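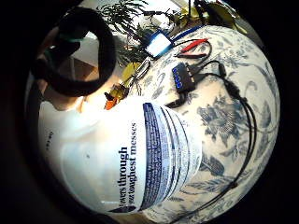

Pikholm: a hand that is mostly cable

Pikholm is our attempt at teaching a small homemade arm to tidy a table, on the theory that this will be quicker than doing it ourselves. So far it is losing to a person with a dishcloth by a wide margin. The arm is called Arklow and it stays in the cupboard until its shoulder has been reprinted. What follows is the wearable half of the build, which goes on a human hand and records how that hand picks things up, so that Arklow can one day do the same thing badly.

The bench is a table with a flowery cloth on it. I've had grander benches and got less done on them.

Tabletop, with hub lit and clips parked beside the little blue screen. The tub makes a large claim about toughest messes and I have so far not tested it on the wiring.

Cable length has been the whole of June, more or less. We started with 30 cm leads, which were lovely and tidy and meant you could only pick up things that were already touching the hub. The next lot were 300 cm. You can guess the rest. I have cable ties, in a bag of 100, and will be using them any day now.

Big white things are harder than small ones. They fill the view, and the software, which is called Kuruc and was written in a bad mood, decides that the world has ended and stops logging. Version 2 is supposed to carry on regardless.
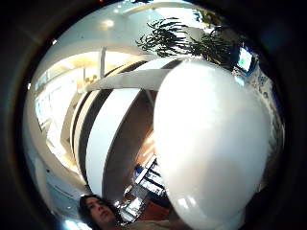 Lucienne Millet reckons we should give up on smooth round objects until the tracking is sorted, and do a month of nothing but cloth, as cloth at least has edges you can get hold of. She also thinks Kuruc should beep when it stops logging, instead of leaving you to find out on Monday.

The beep is going in. So is the cloth, which has its own folder now, named Plavora after a fabric softener I made up to amuse myself at one in the morning.

Cloth is a nuisance in a different way. It has no fixed shape, so every grab is a new problem, and the strap has to be tight enough that the marker block stays square on the hand without your fingers going numb. We've moved the strap down to the wrist, where it behaves.

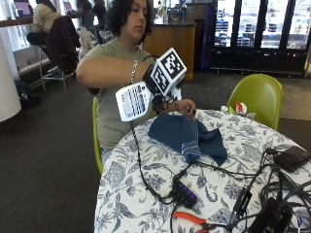 Marker block on, navy cloth pinched, pliers or cutters within reach.

Still to do: strain relief on the rig's lead, a proper tray for the adapters, Arklow's shoulder. If anyone has a spare hub with the ports further apart, I'll swap you for a great deal of cable.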